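Otus Hand-Held Gripper Set
Planning and Set-Up Guide
Section 2: Before You Buy - Working Out What Your Station Needs

Welcome back! If you've read Section 1 you already know which parts arrive in the main carton. This section is for whoever has to sign for the money, and for the poor soul who has to explain the total to them. Set aside a quiet morning for it, pour yourself something warm, and keep the worksheet from the back of the guide beside you.
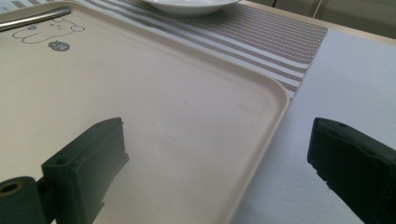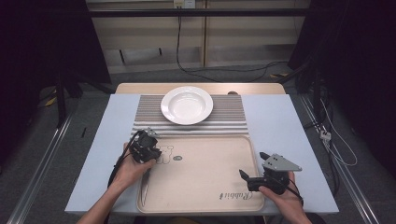
2.1 Start with the work and let the shopping list follow

It's very tempting to begin with the catalog, and we do understand, because the catalog is the fun part. Please begin with one ordinary task that you really want to record, and write down everything a person would touch from start to finish. For a table-setting task, that means the table itself, the placemat, the white dish on it and the tray in front, and every one of those is a line on your budget before you get to a single gripper. Household things are cheap, but they do get chipped and borrowed, and a station that stops for want of a matching plate costs you a great deal more than the plate would have.

1. Choose one task and give it a short name. "Tray to mat" is fine.

2. List every item the task uses. Write down the color and the size of each one, so that whoever reorders in March can find the same thing.

3. Buy spares of anything that breaks. We suggest 4 of each dish for every station.

4. Decide whether the task needs one hand or two. If you aren't sure, act it out with your bare hands a few times and notice whether the second hand is doing anything useful.

5. Enter the number of grippers on line A of the worksheet.

Note: Two-handed work calls for a matched pair. Please order the pair together, as a left and a right bought months apart may come with different finger plates, and you'll spend an afternoon swapping them over.

2.2 Measure the room

Before you order a table, go and stand in the room where it will live. Serpil Karabulut, who looks after our customer visits, carries a roll of masking tape for this and marks the whole station out on the floor, chair included. It looks a little silly and it has saved more than one customer from buying a table that blocked a door.

1. Tape out the table you have in mind.

2. Stand where the operator will stand and reach to the far edge of the outline. If you have to lean, choose a shallower table.

3. Find the nearest wall outlet. Measure from it to the table along the path the cable will really take - down the wall, across the floor and up again - and write that on line B.

4. Leave a walkway of at least 30 inches behind the operator.

5. Look up and check where your lighting falls. A pale tabletop under a bright lamp can throw quite a glare, so try a sheet of white paper there first.

Caution: Don't run a cable across a walkway without a floor cover. Floor covers aren't included in the set. Add them to line C.

Caution: Each wired gripper needs enough slack to follow the hand through the whole task. A cable pulled tight will tug at the connector and wear it out early. Order the longer cable if you're between two lengths.

2.3 Put numbers on the worksheet

Now for the part everyone has been putting off. We've kept it short.

1. Add up lines A through C using the price list that came with your quotation.

2. Add the Hosska mounting kit if you plan to fix a camera or a lamp above the table. The kit is $305 per station.

3. Add the first year of wear parts. For a station in daily use, allow $480, covering finger pads, pivot pins and one replacement cable.

4. Add the household items from 2.1. Round up generously here.

5. Put operator time on its own line. New operators need practice before their recordings are worth keeping, and those practice hours ought to be paid for and planned like any others.

Note: Wear parts are the line that most often gets crossed out when a budget is tight. We'd ask you to leave it in. Finger pads do the rubbing and gripping all day long, and a worn pad changes how an object sits in the grip, so that the recordings from one month no longer quite match those from the next.

2.4 One station first, then the rest

If you're planning several stations, please don't buy them all at once, however good the discount looks. Nevzat Baysal in our Flalwood office recommends a single trial station, kept going long enough for at least two different operators to get comfortable with it. Ask them both what annoyed them. The answers are usually small things (a table a touch too high, a cable on the wrong side, nowhere to put the spare dishes) and they're easy to fix on one station and tiresome to fix on a row of them.

When the trial is finished, go back to the worksheet, correct the lines that were wrong, and use the corrected sheet for the full order.

Customers buying through Güler should send the corrected worksheet along with the order form. Spare parts and tables ship separately, so check both delivery dates before you book anyone to do the assembly.

Continue to Section 3, Unpacking and Checking the Parts.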